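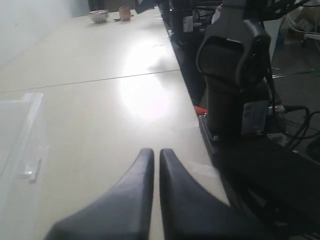

Milley held an open day at its Ernmont showroom one Saturday in June, and I went mostly because the flyer promised a two-arm tabletop kit that "learns your chores." I have heard that one before.

The Dasis is black, bulkier than the brochure suggests, and trails enough cable that I'd want a dedicated bench for it. The gripper fingers are the best part. They're dark gray with a matte finish, and they come together nearly edge to edge. Our host, Canan Aksoy, had it move a small cup across a pale table. It took 149 seconds. She ran it again for the people in back and the arm stopped short of the cup, so she restarted it from a laptop.

I asked what happens under bright lights on a shiny surface, and was told the Yaman software "handles most of that." Most of what? I asked twice. I also asked to try clear plastic packaging and was told maybe after lunch. Lunch came and went.

Rental is $519 a month with a 2-month minimum, setup extra. A university lab might get its money's worth. For a small shop like mine I can't see it, and I'd want a full day with my own parts before I signed anything.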